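Module 4: Planning and Budgeting for Mobile Robots on Open Sites
Course handout, Brastunberg Technical College
Prepared by Rosalía Quintana, Department of Facilities and Technical Planning
Revised 25/08/2025

Purpose of this handout

The notes below accompany the fourth lecture. They deal with the stage between the decision that a mobile robot is wanted and the placing of an order. Students should have read the chapter on whole-life costing and should bring their own draft budget sheet to the seminar.

The worked case is the Liltaro project, in which a ground robot is to carry out outdoor inspection rounds on a campus. The supplier under consideration is Montoya. All sums are in thousands of pounds and exclude tax.

4.1 Stating the duty

A purchase request should begin with the duty, expressed in terms that a person outside the technical department can check. "A robot for the grounds" is not a duty. The Liltaro request was returned to its authors once for this reason. The second version gave the route, the hours of work, the surfaces to be crossed, the information to be collected and the name of the post holder who would receive it.

The duty statement should also say what the robot will not be asked to do. In the worked case, stairs, public roads and the carrying of goods were all excluded. Each exclusion removed an item from the price, and each must be repeated in the contract so that it is not assumed later by either side.

4.2 The site survey

The survey is carried out before quotations are invited. It should be done on foot, over the whole route, and repeated in poor weather where the machine will be expected to work in it. The surveyor records:

Surface type and condition, including joints, cracks and loose material
Slopes, kerbs and changes of level
Edges where paving meets grass or planted ground
Places where vehicles park or cross
Shelter and electrical supply at the proposed charging point
Radio coverage along the full length of the route

Paved ground is often entered in a survey as "level, suitable" with no further remark. Slabs that are comfortable for a pedestrian may still have joints or cracks which matter to a small wheel or to a foot placed on the edge. The width and height of each defect should be measured and sent to the supplier, with a request for a written statement that the machine can cross it at working speed. Where the supplier will not give such a statement, the cost of repair belongs in the project budget. 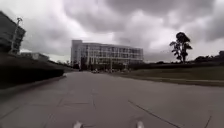
Wide open areas present a second difficulty. A machine that finds its position by comparing its surroundings with a stored map may have few nearby features to work from, and satellite positioning may be less dependable close to tall buildings. The survey should therefore note the open stretches of a route as well as the obstructed ones. Suppliers should be asked which method of positioning is used in each, and what the machine does when that method fails.

4.3 Building the budget

The quoted price of the robot is usually the first figure to be known and tends to fix the expectations of those approving the money. Students are reminded that it is one line among several. The approved Liltaro budget was as follows.

Robot, with standard sensors: 83
Charging shelter and electrical work: 17
Route software and mapping: 14
Spare batteries and parts: 9
Staff training: 4
Contingency: 12
Total: 139

The contingency was set as a fixed sum after the survey had been completed. Had it been set beforehand, a larger sum would have been prudent. Contingency may be released only by the budget holder, and it should not be used to add functions that were left out of the duty statement.

Yearly costs are shown on a separate sheet. They include the service contract, software licences, insurance, mobile data and staff time. The last of these is frequently left out. A machine described as autonomous still has to be cleaned, inspected and, at times, fetched, and its reports have to be read. Valeriano Cordero, who will give the guest lecture on maintenance contracts, recommends that staff time be entered in hours per week and agreed in writing with the department concerned.

4.4 Purchase, lease or trial

Three arrangements are commonly offered. Outright purchase suits a stable duty and an institution with its own technical staff. A lease spreads the cost and may include replacement of a failed machine, although the terms for early return need careful reading. A paid trial is suitable where the duty is clear but the site is in doubt.

The Liltaro team chose a paid trial with an option to purchase. The trial was planned for February in order to include cold mornings and short daylight hours. The agreement provided that 2 complete rounds of the route would be attempted on each working day, and that the supplier's staff would not intervene without an entry in the log.

Where a trial is used, the conditions for acceptance must be settled before it begins. They should cover completed rounds, stoppages, the time needed to recover from a stoppage, and the quality of the information collected.

4.5 Comparing quotations

Quotations should be placed on a common form. Differences in what is included are otherwise hard to see, particularly in delivery, software updates and travel charges for service visits. The Fevulance form, issued with this handout, has a column for each and a further column for matters on which the supplier has given no answer. An empty answer is to be recorded as such and must not be filled in by the buyer.

Preparation for the seminar

Students should prepare a duty statement of one page for a route of their own choosing and complete the survey list for it. Budget sheets are to follow the layout in section 4.3, with yearly costs on a second page. Work should be handed in at the department office before the seminar, with the student's name and group on each sheet.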